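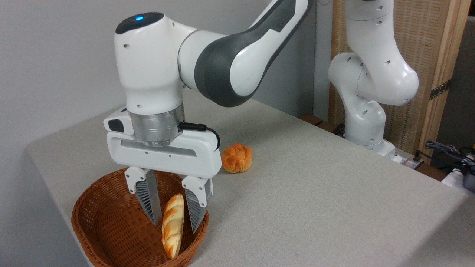
Gripper open over the basket at the bread station, tool cable on the right side of the housing.

Last updated: February

Subject: Re: [kiludeck-users] Flasetti gripper opens by itself after a cable dropout

The Hesetberg bench wrote:

> Has anyone else on a Flasetti parallel gripper had the fingers move with no command sent? We are running pick and place with the toy food set, one arm working and the second one parked. The task is to take an item out of a basket and put it on the table, then put it back.
>
> Yesterday afternoon the arm was stopped over the basket between runs. The program was paused in Kiludeck and the status page showed the gripper as idle. One of us reached in to straighten a loaf that had ended up at a bad angle. The fingers closed, then opened all the way, then stopped. Her finger was touched by the left fingertip but not pinched. No injury. The log has no gripper command anywhere near that time.
>
> We have also been getting drops during carries, which may or may not be the same thing. The arm gets to the place position and there is nothing in the fingers, and the log still says "object held" all the way across. We put that down to the shape of the pieces and turned the force up. It didn't help.
>
> The wrist light stays blue through all of this, so nothing looks wrong from where you sit.
>
> We have stopped using the station for now. Questions:
>
> 1. Is there a setting in Kiludeck that would make a paused gripper move?
> 2. Is the "object held" flag supposed to be live?
> 3. Would you send the gripper back?

Leave the station stopped for now, and please read the part about pausing before anyone puts a hand near the fingers again. We had the same fault on our bench and I have most of an explanation. The two things you describe are one fault in our case.

Short answers first. No, there is no Kiludeck setting that does it. The held flag is meant to be live but it goes stale when the link to the gripper drops. I would not send the gripper back until you have looked at the cable.

What happens

The tool cable goes into the side of the gripper housing through a short connector and loops down beside the gripper before it goes back up toward the arm. With the fingers pointing down and the wrist near its middle position there is slack in the loop. When the last joint turns far enough to line up with a piece lying across the basket, the loop gets pulled and the load goes straight onto the connector. On ours the plug had backed out by less than a millimeter. You could not see it. You could feel it if you pushed on the plug with a thumb.

With the plug in that state the contact comes and goes. A dropout takes both power and data off the gripper. What follows depends on how long it lasts.

If it is short, the gripper stays up on its own and only the data is lost. The Kiludeck driver polls the gripper every 16 ms. When a poll gets no reply, the driver keeps the last values and tries again. It does not raise a fault until it has gone 400 ms without a reply. During that time everything downstream reads the old values as if they were fresh, including the held flag. So the arm can be carrying nothing and the log will say it is carrying a loaf.

If it is longer, the gripper loses power and restarts. On power-up it finds its travel limits by closing until it meets resistance and then opening fully. It does this by itself. It does not wait for the driver and the driver does not log it as a command, since none was sent. That is the closing and opening you saw, and it is where the drops come from on a carry. The fingers let go when they open at the end of that routine.

The restart on our unit is quick enough that the link was often back before the 400 ms ran out. That is why we had no fault in the log for most of them. You get a gap in the replies, then the position reads fully open, and nothing else.

How we confirmed it

We ran the basket task 314 times with the raw gripper replies recorded alongside the normal log. Nobody was within reach of the arm for any of it. We had gaps in the replies on 117 of those runs. I had expected a handful. Most of the gaps were one or two missed polls and did no harm, and without the raw record we would never have known they were there.

The gaps were bunched. Nearly all came with the wrist turned well over toward the cable side, either going into the basket or coming out with the piece still low. Runs where the round pastry was picked up from the open table had almost none, and in those the wrist barely turns. That pointed at the cable and away from the gripper.

We then swapped the cable for a new one from Baert, same length and same routing. The gaps went away for a morning and came back in the afternoon. So the old cable was not bad, and replacing it by itself is a waste of money. What fixed it was the routing. We added a clamp on the wrist side so the pull lands on the clamp and never reaches the plug, and we left a longer loop. We repeated the full set of runs after that with no gaps.

To check the restart part on its own, we held the arm still in open space, paused the program, and pulled the plug by hand from the side with the fingers facing away. Plugged back in, the gripper went through its close and open every time. The program was paused the whole time and stayed paused.

About pausing

This is the part I would like everyone on the list to take in, whatever gripper they have.

Pause in Kiludeck stops the program from sending motion commands. It does not take power off the gripper. A gripper that moves on power-up will move during a pause if its supply blinks. The protective stop on the arm did not cover it on our setup either. The arm held position and the fingers still moved, because the tool supply stays up in that state. The emergency stop does cut it, but then the gripper comes back to life when you reset, and it runs the same routine. So the moment after a reset is also a bad time to have your fingers in there.

We had been treating a paused arm over the basket as safe to reach under. We had all done it, me included, to turn a loaf around or pick a piece out of the bottom. The force at the fingertips on the power-up routine is not the force you set in the program. It uses its own value from the gripper's memory, and turning the force down in Kiludeck has no effect on it. Turning it up to cure the drops, as you did, has no effect either, apart from marking the toys. I would put it back where it was.

What we do now:

- The arm goes to a raised park position before anyone touches the basket or anything in it. The park position is well above the basket and off to one side.
- Tool power is switched off from the panel once it is parked. The status page has to show it off. Then you can reach in.
- Tool power goes back on only when hands are out, and the person doing it says so out loud.
- The plug is pushed home by thumb at the start of each session, with tool power off.
- Same rules for the second arm, even when it has no gripper fitted, so that there is one habit for both.

It adds a little time to every reset of the basket. We have stopped noticing it.

Driver change

I have a patch against the Kiludeck driver that does three things. It marks the gripper values as stale after the first missed poll and clears the held flag. It stops the arm after three missed polls in a row, in place of waiting the full 400 ms. And it watches for a jump to fully open with no command behind it and logs that as a restart, by that name, so you can search for it.

Three may be too tight for some of you. On a good cable we get no missed polls at all, so it has never tripped falsely on our bench, but I have only the one bench to go by. The number is in the config file and you can raise it. I would ask you not to raise it back to where it was.

The patch does not stop the fingers from moving. It can't. The routine runs inside the gripper. I have written to Flasetti to ask whether the power-up routine can be turned off or made to wait for a command, and I have no reply yet. If anyone here has a contact there who answers mail, send them this thread.

What I still don't know

I have not worked out why the wrist light shows nothing. My guess is that it reports on the arm and knows nothing of the tool, but I haven't found that written anywhere. Don't use it to judge whether the gripper is all right.

I also don't know whether the connector wears. Ours grips less firmly than the one on our spare, which has hardly been used. That could be wear or it could be how they left the factory. If you have an old one and a new one, I would like to hear how they compare.

For the Hesetberg bench, I would do it in this order. Tool power off, push the plug home and see if it moves. Turn the wrist by hand to the angle you use over the basket and look at what the loop does. Then record the raw replies for an hour of normal runs with everyone clear, and mail me the file. I can tell quickly whether it is the same pattern. If you see gaps with the wrist in its middle position, then it is something else and I would start to suspect the gripper after all.

Please also write up the touch to her finger as an incident even though she wasn't hurt. We didn't write up our first one — it was only a brush against a glove — and when we went looking for how often it had happened we had nothing to look at.

The patch is in my branch under "stale-tool". It applies to the current release and the one before. I'll send the clamp drawing to anyone who asks, it is a simple part.

Mulugeta Kassa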